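3.2 Work surfaces and the placing of cables

The second part of the study dealt with the surfaces on which small household jobs are done, and with the leads that end up lying across them. Our interest came from the earlier interviews, in which people spoke at length about tables and worktops but hardly mentioned cables until they were asked. When Leemans put the question directly, most of them could say where a lead ran and which way it was usually pushed when the space was needed for something else.

Visits were made in April to homes on the Lasulari estate, which was built in 1938 and has been rewired in stages. Sockets in the older flats are few and tend to be low on the wall by the door. A lead that has to reach a table by the window therefore crosses either the floor or another piece of furniture. Timmermans (in the pilot report) called these "borrowed routes", and we have kept the term. A borrowed route is one where the cable lies on a surface meant for another use.

We recorded three features of each surface: its colour and brightness, its texture, and the marks of wear on it. Colour was noted because a lead that contrasts strongly with what lies under it is easier to notice and to move out of the way. Texture was noted because a cable slides readily over a smooth top and catches on a rough one. Wear was harder to record. Fine scratches on a white surface can be nearly invisible under one lamp and plain under another, and two observers did not always agree on them. Nnaji and Meijer coded the material separately and settled the differences afterwards by talking them through.

Figure 4 shows a thin black cable on a bright white surface with faint grey scuffs and scratch marks. The cable bends into a hook shape. A grey speckled surface, with a texture like carpet or a coarse mat, lies to the right, and a strip of yellow runs along part of its boundary. 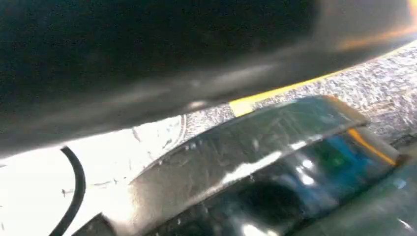 Vol. 2, No. 4

Figure 4. Black cable on a scuffed white surface, with a speckled grey surface alongside.

Cases of this sort were coded as high contrast. The speckled surface was coded separately, as mottled, and we did not try to judge wear on it. Flecked patterns of light and dark grey hide small marks well, and the coders had agreed at the outset to leave the wear column blank for any material of that kind. This means that our wear scores lean towards plain, pale surfaces, and they should be read with that in mind.

The shape of a cable was coded as straight, bent or looped. Bent was by far the most common code. Kramer suggested that a bend might be used as a sign of how often a lead is moved, but we could not support this from the material. A lead may keep a curve from the way it was packed, and a single observation does not tell the two apart. The code is given in the tables as a plain description and nothing is inferred from it.

Edges caused more trouble than we had expected. Where two surfaces met, the coding sheet from the Verbruggen study asked for the main surface only, and on several occasions the coders chose different ones. The sheet was changed so that both could be entered, along with any strip or trim between them. Sheets filled in before the change were coded again from the start.

The residents' own accounts of these surfaces are taken up in section 3.3, together with the sketches they made of their rooms. The revised coding sheet is given in full in the appendix.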